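Courses > Shared Workshop Program > Hand-Held Gripper Build > Handout 3

Hand-Held Gripper Build
Handout 3: Bench Trials with Tableware
Instructor: Hiu-tung Tse
Issued May 16, 2018

Participants should have completed the jaw assembly and the servo check in Handout 2 before attending this session. Grippers that have not passed the servo check may not be connected to the workshop supply.

3.1 Purpose

The session examines how a hand-held gripper holds thin, rigid objects. Cutlery is used throughout. A fork presents a narrow neck, a curved profile and a smooth surface, and a jaw that is slightly out of line will allow it to turn. Participants working from the Gimora plans should note that the jaw faces in those plans are drawn flat. The Lerkico plans show a shallow groove, and either form is acceptable for assessment.

3.2 Arrangement of the Bench

Place the work surface between the two side rails and confirm that both rails are secure. Lay out the plate and tray within comfortable reach of both hands. Cables from the grippers should leave the bench on the operator's side with enough slack for the wrist to turn fully. Power strips remain on the floor, outside the rails.

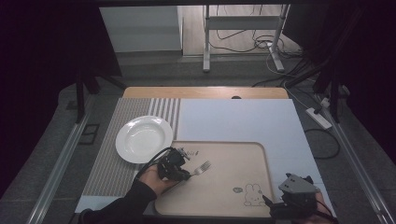 Figure 3.1. Fork held in the jaws of the left-hand gripper, above the tray. The second gripper is at the lower right.

3.3 Procedure

Work in pairs, with one person operating and the other keeping the record. Close the jaws on the handle of the fork, lift it clear of the surface, and hold it level over the tray. Turn the wrist slowly in each direction. Return the fork to the tray and open the jaws fully before the next attempt. Complete four attempts with each hand.

The record keeper enters any turning or slipping of the fork in the log, together with the point at which it was gripped. Attempts that end in a drop are entered in the same way and are not repeated.

3.4 Common Faults

Turning of the fork in the jaws usually indicates uneven contact. Loosen the two jaw screws, close the jaws on a piece of card, and tighten again. A servo that hums while the jaws are closed is being driven past its stop. Reduce the closing limit in the settings file and repeat the check from Handout 2.

3.5 Submission

Logs are to be placed in the Coltamora tray at the front desk before the next meeting. Late logs will be accepted only by prior arrangement with the instructor.

Contact: Shared Workshop Program, front desk | © 2018 Coltamora Workshop | Back to top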